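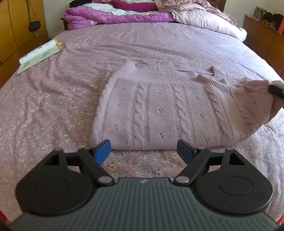 *Jaws open over a pink cable-knit, on a bed with a floral sheet.*

# Prusum Farah hand-held gripper, bought as a pair

Reviewed by Siham Abu Hammour, October use, bought in June

I am responsible for the equipment budget at Mindasier, where we record household work to teach robot arms: folding clothes, making beds, putting things back on shelves. For this year I had $2,000 for hand-held grippers and everything that goes with them. I spent it on one pair of the Farah from Prusum, and I want to write down how the money was divided, because the price on the product page did not help me very much.

**What I paid for**

The pair took most of the budget. The carrying case and the mounting parts were another $300, and they are sold separately. I did not see this until the second page of the order form. One set of replacement finger pads is $79. I ordered one set with the pair and I should have ordered two. Shipping to us was slow, and the pads arrived in a different package from the grippers, with a separate invoice. Our accounting person was not happy with that.

If you plan to work with two hands, ask for the pair in one quote. The price is better than for two single units, but the web shop does not show it. I had to write to them.

**In daily work**

Most of our tasks are with cloth, so I will speak mainly about cloth. The two finger pads face each other at an angle and the opening between them is wide. For knitwear this is good. I can bring the tips over a folded edge and still see the fabric between the pads, so I know where I will close. With a heavy cable pattern, the ribbed band at the bottom of a sweater is the place where I get the best hold. The smooth parts with small eyelet holes need more attention. Twice a pad tip went into a hole and pulled a thread, both times when I was in a hurry.

Thin sheets are more difficult. The pads slide on tight cotton, and I must first push the fabric to make a wrinkle and then take the wrinkle. After some days it becomes normal, but please count training time in your plan. A new person on our team needed a full week before the recordings were useful.

The body has raised ribs along it and looks strong. It is also wide, and for a person with small hands like me it becomes tiring in the afternoon. We now change persons after lunch.

**Wear and spare parts**

Pads are the real running cost. On knit and bedding they last well. On zippers and metal buttons they do not. I now keep one line in the budget only for pads, and I do not mix it with repairs.

I compared with the Closus before buying. It is lighter and costs less, but the jaws open less, and a folded sweater was too thick for it in our test. For small objects I would choose the Closus.

**My rating:** 4 of 5. One point is lost for the case sold separately and for the pads. I would buy the Farah again for clothes and bedding, and next time I would keep part of the money until after the first month of use.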